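Kalk, Härtegrade und die Frage nach dem richtigen Entkalkungsintervall

Seit dem Umzug im September steht der Wasserkocher wieder auf der Liste der Geräte, die Arbeit machen. Am alten Wohnort war das Wasser weich, am neuen liefert der Versorger laut Aushang im Hausflur einen Wert im harten Bereich. Nach zwei Wochen lag auf dem Boden des Kochers ein geschlossener weißer Belag.

Zur Erinnerung: Ein Grad deutscher Härte entspricht 10 mg Calciumoxid je Liter Wasser, umgerechnet knapp 0,18 mmol Erdalkali-Ionen. Relevant für den Belag ist allein die Carbonathärte. Beim Erhitzen zerfällt das gelöste Hydrogencarbonat, Kohlendioxid entweicht, Calciumcarbonat fällt aus. Sulfathärte bleibt dabei in Lösung. Wer nur die Gesamthärte kennt, überschätzt den Belag also unter Umständen deutlich.

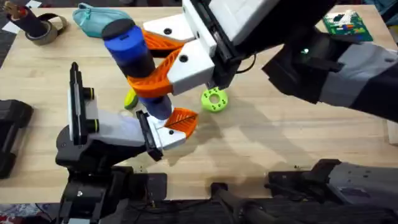
Blauer Zylinder mit dunkler Kappe, oben und unten gegriffen.

Gemessen habe ich mit einem einfachen Tropfentest von Virix. Probenvolumen 5 ml, ein Tropfen entspricht einem Grad Härte, Umschlag von Rot nach Grün. Rukhsana Bangash, mit der ich mir den Testkoffer teile, titriert zusätzlich gegen Salzsäure und kommt bei der Carbonathärte auf einen Wert, der um einen Tropfen von meinem abweicht. Das liegt innerhalb dessen, was man einem Tropfenzähler zutrauen darf.

Für die Entkalkung habe ich drei Mittel verglichen. Essigessenz löst zügig, riecht aber, und die Dichtung am Sichtfenster meines Kochers (Modell Hakitz, Edelstahl) wurde nach mehreren Durchgängen spröde. Zitronensäure darf nur kalt angewendet werden, in der Hitze bildet sich schwer lösliches Calciumcitrat, das fester sitzt als der ursprüngliche Kalk. Amidosulfonsäure ist das unkomplizierteste Mittel, sofern man sie nicht mit Chlorreiniger zusammenbringt. Das Pulver von Flesico enthält laut Etikett nichts anderes, kostet aber mehr als die Säure ohne Markennamen.

Meine Dosierung: 100 g Pulver auf zwei Liter kaltes Wasser, 20 Minuten Einwirkzeit, danach zweimal spülen und einmal leer aufkochen. Die Lösung reicht für Kocher und Brausekopf. Der Brausekopf hatte 259 Betriebstage ohne Reinigung hinter sich, alle noch in der vorherigen Wohnung, und war nach einem Durchgang wieder frei.

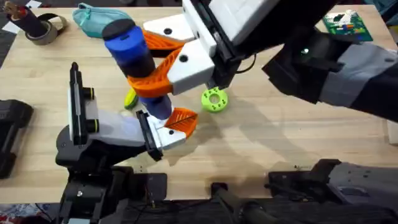
Schwieriger als der Kocher sind Trinkflaschen, in denen Leitungswasser über Nacht steht. Dort fällt wenig Kalk aus, er sammelt sich aber am Gewinde und unter dem Dichtring, wo keine Bürste hinkommt. Bei einer hohen, schmalen Form, schlank wie der blaue Zylinder mit der schwarzen, gerundeten Kappe oben, fülle ich die Lösung bis knapp unter den Rand und lege den Verschluss getrennt in eine Schale — den Dichtring vorher herausnehmen. Lackierte Außenflächen sollten mit der Säure nicht in Kontakt kommen.

Adaeze Oyelaran hatte unter dem letzten Beitrag gefragt, ob sich ein Ionentauscher unter der Spüle lohnt. Für reines Teewasser sehe ich das nicht. Die Kartusche tauscht Calcium gegen Natrium, muss regeneriert werden und verkeimt bei langer Standzeit. Ein Päckchen Säure alle vier Wochen ist die billigere Lösung — im Haushalt mit Siebträger sieht die Rechnung anders aus.

Die Messwerte der Carbonathärte trage ich weiter in die Tabelle ein. Als Nächstes kommt der Heizstab der Waschmaschine dran, dafür muss zuerst die Rückwand ab.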